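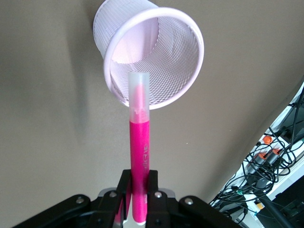
Pranab Weerasinghe asks whether this means he is now the apprentice. No, Pranab. You are the cell lead, which carries the same pay and a lanyard. His was the first question in the box by the kettle and the rest were not much kinder, so they are answered below in the order they came out. Updated 27th October.

## Robots on the packing floor at Brusstead: your questions

**What does the arm do all day?**

It fills desk sets. Marker into mesh pen cup, and on to the next. It holds the marker upright between two fingers, which is more care than most of us gave it by mid-afternoon.

**Is it faster than us?**

Than Shiuli Amarasinghe, no. She did 112 cups in an hour in September with the radio on. The arm does 41. It doesn't go to lunch, though, and management has noticed.

**Am I losing my job?**

There are 9 of us on packing and there will be 9 of us at Christmas. That is in writing, pinned up next to the rota. After Christmas the letter says "subject to review", and we have asked what that means. We'll put the reply here when we get one.

**What will I be doing instead?**

Loading trays, checking finished sets and clearing jams on the Chowdhury order, where the markers come in mixed. You'll also be pressing the green button when it stops to think. Two people per shift will be trained to teach it new positions. Put your name down with Shiuli.

**Do I have to be good with computers?**

If you can work the franking machine you are overqualified.

**Who gets the blame if it packs something wrong?**

Whoever signs the check sheet, so please look in the box before you sign. Priltow sent back 900 sets last year and that was all our own work, no robot needed.

**Can I put my hand in while it's running?**

No. Press stop, wait for the amber light, then reach in. This applies to people who have been here longer than the building.

**Does it record us?**

The camera is on the wrist and looks at whatever the gripper is doing. Steter, who supply the software, keep the pictures for thirty days. We asked for that in writing too and it's in the blue folder.

**Can we name it?**

You already have, and the name can't go on the visitor tour. Suggestions to the box, clean ones.

**My wrists hurt less. Is that allowed?**

Yes. Tell the nurse anyway, she is keeping a list.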